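The chore my kitchen is waiting for

By Deirdre Horgan

The dishwasher in my apartment is full of clean dishes, and it has been since Saturday. A machine washed them. A machine rinsed them and dried them and beeped at me about it. Then it stopped, because the last part of the job – picking up a bowl and putting it where bowls go – still belongs to me.

I have been thinking about that gap a lot since I started visiting people who want to close it. I went in as a fan, I should admit. I grew up on cartoon housekeepers with wheels for feet, and I still get a jolt when a robot arm reaches down and closes its fingers on something. It looks so sure of itself!

"It looks sure of itself when it's wrong, too," Celeste Tavares told me at Jornosham, a small lab on the second floor of a former shoe store. Tavares came to chores from factory work. Her first job was at Foley, a parts packer, where an arm lifted the same tray from the same spot all day and did it beautifully. Move the tray by the width of a thumb and everything stopped.

Homes move the tray every day. Things get left on the bed, on the stairs, under the mail. So her group practices in simulation, where an arm can fumble an object 3000 times before lunch and no plates get broken. The list of tasks reads like something stuck to a refrigerator door: pick up this, put it in that, clear the other thing off the blanket. Each one gets tried with different furniture, different bedding and different objects to grab.

I watched a lot of these runs on a big monitor with a cup of tea going cold beside me, and I was hooked within minutes. Some were lovely. The arm would swing over, pause, adjust its wrist a little and come down on target, and I would catch myself nodding. In others it pinched the very edge of a thing and I held my breath until the run ended. Simulated rooms have their own odd rules as well, and objects don't always rest where a real one would. Tavares barely notices anymore. She watches the fingers.

Of 542 attempts in the batch I sat through, she was happy with plenty and annoyed by the rest, and it was the annoying ones she wanted to talk about. An odd shape is hard to hold. A bowl has a rim, which helps, and an inside, which means the arm has to know where to let go. Soft bedding is a headache all its own, and most people who visit ask to see laundry first. She makes them wait.

So, can machines do chores yet? On the shop floor, some of them, yes. Gellby, a bakery supplier I visited in August, has 2 arms filling cartons, and the people who used to do it now run the line and have better backs. In the house, I'd say pieces of chores. Dulell, a start-up working on kitchen cleanup, let me set a table for its machine, and it cleared five things in the time it took me to eat a sandwich. I cheered anyway. The sixth was a teaspoon lying flat, and it went after that teaspoon again and again until an engineer reached over and picked it up.

Tavares thinks the first useful home robot will be slow, and that people will forgive it for being slow if it works while they're out. I think she's right. I would happily leave for work and let something spend the whole day on my dishwasher, one bowl at a time. 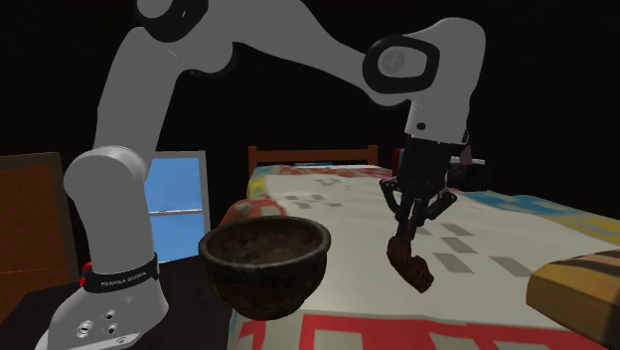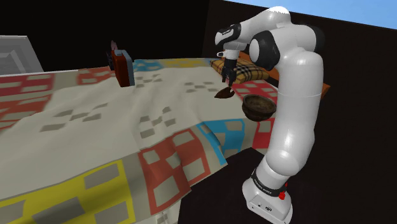 Simulated bedroom runs: in both, the gripper has hold of a small brown object, with a bowl close by.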